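Hi there! I'm Chrysoula Triantafyllou, and I run the sorting floor at Vasau, a fruit packer. I'm looking for people to join us for a paid project starting in March, and I'd love it if you read to the end before deciding it's too technical for you.

We're bringing automation onto the packing line this year, and we've named the project Bouzid. The plan is for arms to take over the first pass, where mixed fruit gets split up and placed by hand all shift long. Before that happens, the arms need to see how people do it — lots of people, with lots of different habits. You'd work at a table with a hand-held gripper in each hand, picking up fruit and setting it down again while the session is recorded. Sessions run 40 minutes and then you take a proper break.

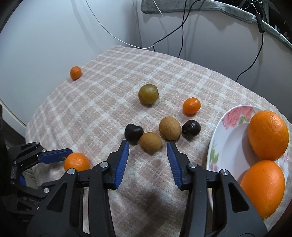 I'd really like to hear from people who've done packing, kitchen or market work, and you don't need to know a thing about computers. What I care about is your feel for fruit. A dark plum and a little orange mandarin don't want the same squeeze, and a big navel orange on a flowered plate asks for a much wider grip than either of them. The blue finger pads have ridges, and you'll get time to play with them before we record anything (my first try was pretty clumsy, so no pressure!).

Now the part my own crew asked me first: what happens to the jobs? The 14 of us on the floor keep our hours through the changeover, and that's in writing. The work does change, though. There'll be less reaching and more checking, more time spent fixing what the arms get wrong, and I can't promise everyone will like that better. Some of us enjoy the reaching! Participants are welcome to tell us what they think, and I'll bring it to the planning meetings.

You need to be 18 or over, comfortable standing, and okay with your hands and forearms being recorded. Tell us about any fruit allergies, please. We can seat you if standing is hard, just say so when you write.

To sign up, leave your name and the hours that suit you at the Vasau front desk, or ask for Zhenhua Ye, who handles the schedule. Mornings start at 8:30 and there's a later group at 1:00. We take 2 people per group, so friends can come together — bring short sleeves and flat shoes.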